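Climex TR-4 Tower Case: Long-Term Review
Posted 4/21/21 by Narendra Rathore

The TR-4 has been my main file server case since August. In that time it has run for 2,196 hours under load with the stock fans, and it has been opened more often than I would like. Two other builders at the Nosville shop use the same model, so some of what follows draws on their notes as well as mine.

Construction
The shell is folded steel with a powder finish that marks easily. Panel fit is good on the left and mediocre on the right, where the rear lip needs a push with the palm before the thumbscrews line up. The motherboard tray is stiff enough that a heavy cooler does not bow it. Standoffs come preinstalled for full-size boards. Two of mine were loose out of the box and needed a nut driver.

Cooling
Airflow is front to back with one intake and one exhaust. At idle the fans are quiet. Under sustained load the intake develops a hum at 2,057 rpm, and the front panel picks it up. Rubber fan mounts fixed that for me. The dust filter slides out from the bottom – a poor choice if the case sits on carpet.

Drive bays
There are five bays, four of them usable with a long graphics card installed. Drives go into plastic carriers that flex around the drive and latch without screws. The latch is positive, but the carriers have enough play that a fast drive will buzz against the cage. A strip of thin foam tape on each side cures it.

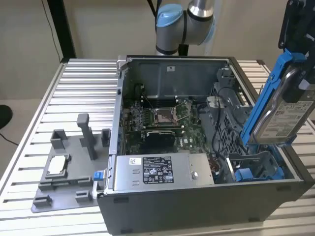

A 3.5-inch drive in its blue carrier, with the tower on its side and the panel off.

Tín Lục, who has built more of these than I have, recommends laying the case flat for any drive work and fitting the data cables before the power leads. I agree. Clearance behind the cage is tight, and right-angle connectors will foul the side panel.

Cable management
Adequate. The channel behind the tray takes a main power cable but not much on top of it. Tie points are stamped into the metal and have sharp edges, so use hook-and-loop straps.

Compared with the Jorach
The Jorach mid-tower has better filters and a quieter front panel, but its drive trays need four screws each. For a machine whose drives get swapped, I would still take the Climex.

Rating: 4 out of 5. One point off for the filter and the buzzing carriers.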